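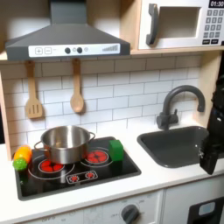
Home > Forums > Kitchens > Ventilation

Range hood - ducted or recirculating?

plukon94
Redoing our kitchen in April. Contractor wants 600 extra to run a duct outside. Worth it? We fry a lot.

dosach_dan
Yes. Duct it. Filters only catch grease, teh smell stays.

mapleturn
Disagree - had a recirculating one 10 years, change the charcoal and its fine. Small condo tho.

dosach_dan
Condo is differnt. They said they fry a lot.

plukon94
Wall is brick, forgot to say.

mapleturn
Then get a second quote before you pay anybody.

Recent topics
Grout haze wont come off
Quiet hoods under 3000?
Plostel drawer slides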